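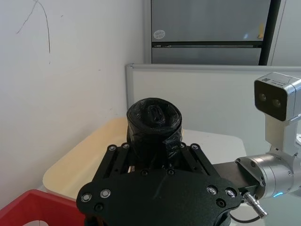
Photo: Ravindran Lobo

Thread on trash pickup in our building, now that the new schedule has started. I've lived here 12 years and this is the third system.

1/ Pickup used to be twice a week. Now it's once. The hauler, Irside, sent a letter dated 20/07/2018 and most of us threw it out with the junk mail. I found mine under a pizza menu.

2/ Each unit gets one bin for trash and one for recycling. Anything next to the bin stays next to the bin. They mean it. Mine sat there six days.

3/ There are 60 units and the chute is closed for good. If you're on the top floor you carry everything down. The elevator is fine for this, just tie the bag first.

4/ Food scraps are the real problem with weekly pickup. I keep mine in the freezer in an old bread bag and take it down the night before. No smell, no flies. It does cost you half a shelf.
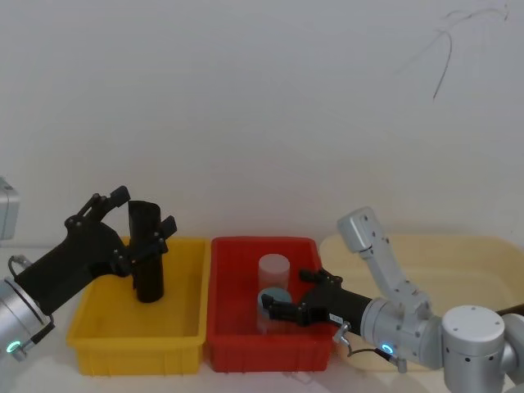
5/ Cardboard has to be flat. Thirumalai Shetty on the second floor cuts his down with a bread knife and ties it with string. I just stand on mine. Both get taken.

6/ Pizza boxes: clean lid goes in recycling, greasy bottom goes in trash. I called to check. I was on hold for 23 minutes.

7/ Glass is separate now. The nearest drop-off is behind the Juko lot on Gautier. It's open until dark and you have to sort by color. Take the lids off at home or you'll be doing it there.

8/ Old furniture is by appointment. You get two free a year. I used one on a chair in November and they came when they said they would.

9/ A few people asked if our fees went down with the second pickup gone. They did not. I wrote to the management office and got a form reply.

10/ If you want the schedule, it's taped up by the mailboxes. Please don't take it down again. I'm out of printer ink.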